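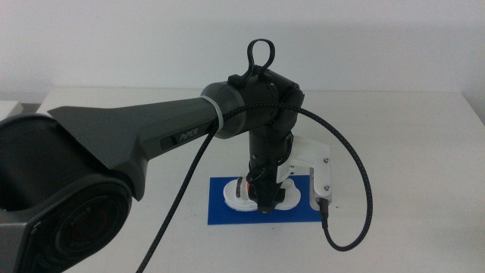

Blue mat on the white table, Fanenville

TABLE HELP WANTED - Corgate, Fanenville site

Need people for tabletop work starting November. Sorting, laying out, packing small household stuff. You stand or sit at a white table, things go on the mat, things come off the mat, into the right box. Thats most of it.

Shifts are 7 hours with a paid lunch. $200 per shift, paid every other week. Around 1000 items to get thru before the holidays so we need people who will show up.

What you need:
Steady hands, decent eyesight
OK with doing the same thing a lot
Can lift a full box onto a shelf
Keep your table clear. Coffee and phones stay in the break room, no exceptions
No experience needed, Torunn will train you the first morning

Nice to have: retail stockroom or kitchen prep, anything where you had to put stuff back where it goes.

Mats get wiped down at end of shift and left flat on the table, please dont roll them up, they curl.

Parking in back off Arroyo, use the side door. Buzzer is broken so knock loud or call the desk, ext 1196.

To apply come by and ask for Kaj Bech or Torunn Midtbø, bring ID and the names of two people you've worked for. Short tryout at the table, paid. Evening shift ask for Kristóf Orbán insted.

Posted 7/11/23. Open til filled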